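# Chapter 4: Comparing Hand-Held Grippers

A gripper that performs well on a test bench may do poorly in a furnished room. This chapter sets out a method for comparing hand-held grippers on household objects, using the trials at Erosden as its main case. Reto Eberhard and Zane Sepp planned the series, which ran to 1094 grasps.

Section 4.1 deals with the fingers. Pad surface, closing angle and gap are recorded before each run, as all three affect the grip on thin or light objects.
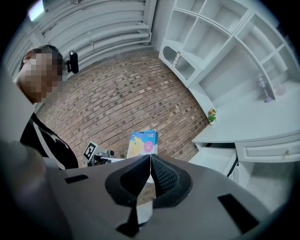
*Figure 4.1. Foam-padded fingers meeting at a narrow gap. The right inner pad has a diamond-mesh texture.*

Section 4.2 covers the choice of objects. Slim packages are a useful test – they offer little contact area and tilt easily when held off centre. Each object is grasped up to 200 times, and the operator notes slip, tilt and crushing on separate lines of the record sheet.
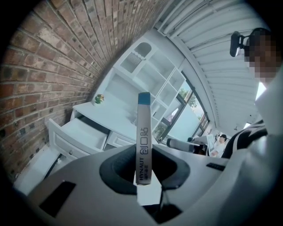 *Figure 4.2. Slim package with a blue end cap, held upright in the jaw opening.*

Sections 4.3 and 4.4 treat camera placement and the scoring of failed grasps. Readers who know the Westerberg scale from Chapter 2 may go straight to Section 4.5, where the results are compared by finger type.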